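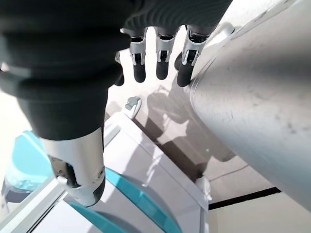 1 min read

Home | Shop | Workshop Days | FAQ | Contact

Filed under: Care & Cleaning

My metal cylinder has picked up scuffs and dark specks. Is it spoilt?

Not at all, please don't worry! A matte grey surface shows every little smudge, and we get asked this at Ovlow more than anything else (mostly in November, for some reason). Try a soft cloth and warm soapy water first, and dry it well afterwards.

Can I use a scouring pad?

We'd much rather you didn't, as it leaves shiny patches on a matte finish.

What about the curved seam?

An old toothbrush does nicely, used gently.

Could somebody look at it for me?

Of course. Bring it in on Saturday and ask for Yiğit Ağca, who will happily take 30 minutes over it with you.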